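소형 회전 진열대의 치수 표기에 대하여

읽는 시간 4분
1월 | 글 피터르 헨드릭스(Pieter Hendriks)

소매점용 회전 진열대의 사양표에는 대체로 전체 높이, 바닥 지름, 허용 하중이 적힌다. 나는 이 세 항목만으로는 탁상용 제품을 고를 수 없다고 본다. 빠진 항목은 회전 시 점유 지름이다. 상품을 건 상태에서 진열대가 한 바퀴 돌 때 차지하는 원의 지름을 말한다.

노들리(Nodley) 매장의 계산대를 교체하면서 이 문제를 다시 확인했다. 도면에는 바닥 지름 기준으로 자리를 잡아 두었고, 수치상 여유는 한쪽에 6cm였다. 열쇠고리를 걸었을 때는 문제가 없었다. 품목을 모자로 바꾸자 챙이 카드 단말기에 닿았다. 진열대를 벽 쪽으로 옮기니 이번에는 뒷면 상품이 벽에 걸려 회전이 멈췄다. 결국 단말기를 옮기고 배선을 다시 했다.

같은 진열대라도 걸린 물건에 따라 점유 지름은 달라진다. 제조사가 모든 상품을 가정할 수는 없다는 반론이 있다. 타당한 지적이지만 해결은 어렵지 않다. 빈 상태의 살 끝 지름을 적고, 상품 돌출 길이의 두 배를 더하라는 한 줄을 붙이면 된다. 자이디(Jaidee)의 국문 설명서에는 이 줄이 있고, 아닉(Anik)의 설명서에는 없다. 가격 차이보다 이 차이가 구매자에게 더 중요하다.

하중 표기도 손볼 필요가 있다. 살 하나에 200g이라고만 적으면 힘이 걸리는 위치를 알 수 없다. 살의 뿌리에서 200g과 끝에서 200g은 굽힘 모멘트가 다르다. 끝점 기준으로 통일하고, 한쪽에만 상품이 남았을 때의 전도 하중을 따로 적는 편이 옳다. 오후가 되면 앞면 상품만 팔려 나가고 뒷면은 그대로인 경우가 흔하다.
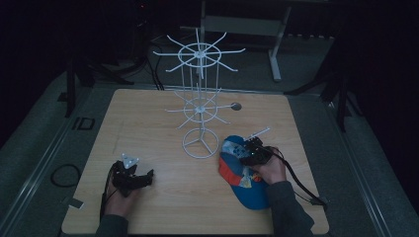
단 수가 많을수록 좋다는 통념에도 동의하지 않는다. 단을 늘리면 수용량은 늘지만 위아래 간격이 줄고, 아랫단 상품이 윗단 상품에 가려진다. 흰 철사로 된 탁상형처럼 가운데 기둥에 살이 방사형으로 뻗은 단을 위와 중간에 두고, 맨 아래는 바닥 고리로 끝내는 구성이면 계산대용으로 충분하다. 윗단의 살 끝이 살짝 위로 들린 것도 상품이 미끄러져 빠지는 것을 줄이는 데 유리하다. 다만 옆에 놓인 파란 야구모자 같은 품목을 걸 생각이라면 살의 개수를 그대로 수용량으로 계산해서는 안 된다. 모자는 폭이 있어 이웃한 살을 함께 차지한다. 나는 한 칸씩 건너뛰어 거는 것을 기준으로 삼는다.

안쪽에 세로 철사를 두른 형식은 호불호가 갈린다. 먼지를 닦기 번거롭지만 상품이 기둥 쪽으로 밀려 들어가 엉키는 일은 줄어든다. 작은 물건을 주로 거는 매장이라면 나는 있는 쪽을 고른다. 언사이드(Ernside) 지점에서는 반대로 결정했고, 아직 바꿀 계획이 없다고 한다.

댓글 3

쿨랍 분야릿: 점유 지름 계산에 동의합니다. 저희는 마분지로 원을 오려 계산대에 먼저 대 봅니다. 도면보다 빠릅니다.

문구점운영: 전도 하중은 바닥 고리 지름과 같이 봐야 하지 않나요? 본문에 식이 있었으면 합니다.

hj102: 모자는 탁상형 말고 바닥형 쓰세요. 계산대에 두면 손님 얼굴이 안 보입니다.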